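When the Gripper Would Not Hold: Safety Review at Brosbridge

The Brosbridge laboratory of Presau suspended tabletop trials in August after an arm released its load 12 times in 680 attempts. Two of the drops occurred while an operator was reaching across the table.

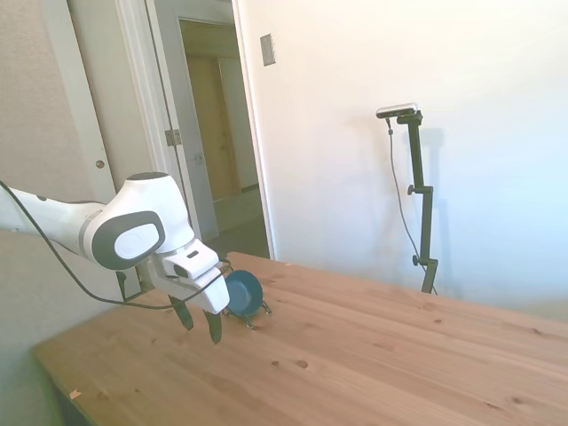

Ming-te Cheung, who led the review, traced the fault to a force setting lost at restart - a known risk in older software. Trials may resume once the 3 corrective measures are approved.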